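A Note on Graduation Gifts for the Home Cook

Each May I receive a number of messages asking what should be given to a young person who is leaving home and will be cooking alone for the first time. I have answered these individually in past years. It seems more practical to set out my recommendations in one place, and readers are welcome to pass them along.

The following remarks apply to gifts between 18 and 70 dollars. Anything above that amount is better given as money, in my view, and anything below it is likely to be bought by the recipient in the first week anyway.

Knives

One good knife is a more useful gift than a block of them. The Braleno eight-inch chef's knife has been in my own kitchen for three years and has been sharpened professionally only once in that time. The handle is a little thick for small hands. Those with small hands should consider the six-inch version, although the blade is noticeably lighter and does less well with squash and other hard vegetables.

A knife should be accompanied by a cutting board. Bamboo boards are attractive and are given often. I do not recommend them, as they are hard on the edge. A plain maple board of medium size will fit most apartment sinks. Please measure before ordering a large one. My niece received a very handsome board when she finished school and had no place to wash it other than the bathtub.

Cookware

The Kallio skillet is available in two sizes, and the larger is the correct choice for nearly everyone. It arrives seasoned, but the factory coating is thin, and the recipient should be told to oil it and heat it several times before frying an egg. A short handwritten note in the box is sufficient. I have included such a note with every skillet I have given, and Erlinda Mercado, who received hers four years ago, informs me that it is still taped inside her cabinet door.

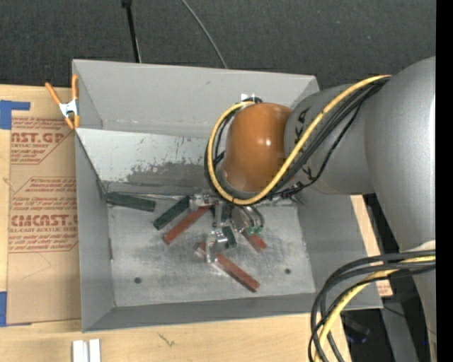 Saucepans are more difficult to recommend. The Arnillow two-quart pan is well made, with a lid that sits properly and a handle that stays cool on a gas burner. It is also sold in a set of five, and I would advise against the set. Two of the pieces are too small to be of service, and storage in a first apartment is limited.

Nonstick pans wear out and should be regarded as a supply, in the same category as sponges. They do not make a suitable gift for a formal occasion.

Small Items

Several inexpensive articles may be combined in a mixing bowl and wrapped together. I suggest an instant-read thermometer, a bench scraper, a pair of spring tongs and a set of measuring spoons on a ring. The Skesus thermometer gives a reading in 3 seconds and shuts off when folded. The battery door is stiff and requires a coin.

Ebuka Akande wrote last year to propose adding a kitchen scale to this list. I was reluctant at the time and have since changed my position. A scale that reads in both grams and ounces is of real help to anyone who bakes bread, and the flat models store upright beside the cutting board.

Books

I continue to give the same cookbook each year, a spiral-bound regional collection of 318 recipes that I buy secondhand whenever a clean copy appears. It is out of print. Readers should choose a book from which they themselves have cooked at least a dozen dishes, and should mark two or three favorites before wrapping it. The chapter on soups is generally the one a new cook will use most.

Matters of Presentation

Knives should be given in a sheath or the original box. Some families hold that a knife must be accompanied by a coin, which the recipient returns as payment, and I observe this custom when I know the household does. Gift receipts should be included with all cookware. Those shipping cast iron should request extra padding and allow additional time for delivery.

Corrections and suggestions may be left in the comments. I will revise the section on saucepans once I have finished testing the three-quart size.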